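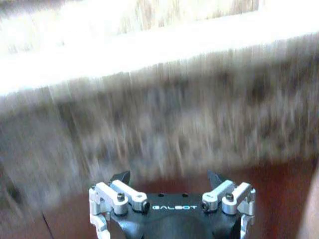 Ploldale, November 5, 2020

Section 4. Jaw does not close after a stop during travel

4.1 Symptom

The arm is stopped while moving and the gripper stays open. The close command is accepted, but the fingertips do not move. The panel shows fault 52.

CAUTION: Fault 52 does not remove power from the gripper. The jaws can close without notice when the fault is cleared. Press the emergency stop before reaching between the fingertips or the link arms.

4.2 Recovery

1. Press the emergency stop. Wait 40 seconds.
2. Check that the wrist is clear of the counter and other fixed surfaces. If it is touching one, release the arm brake and move the wrist back by hand. Support the arm while the brake is off.
3. Inspect the link arms on both sides of the black housing. Look for bent arms, trapped material and scratches near the pivots.
4. Check the hex screw on each outer link arm. Do not tighten a loose screw at the work site. Go to 4.3.
5. Check that each pivot pin is fully seated in the rounded end of the inner link arm.
6. Release the emergency stop and clear the fault.
7. Set travel speed to the lowest value. Open and close the jaws 4 times with nothing between them.
8. If the fault does not return, set travel speed back to 100 percent.

Note: A blurred wrist camera view during travel is not a fault. Do not use it to judge fingertip position.

4.3 If the fault returns

Lock out the arm and tag it. Save the event log before turning off the controller. Send the log to Ljubica Delić, Vamcombe service desk.

Procedure checked by Boris Atanasov.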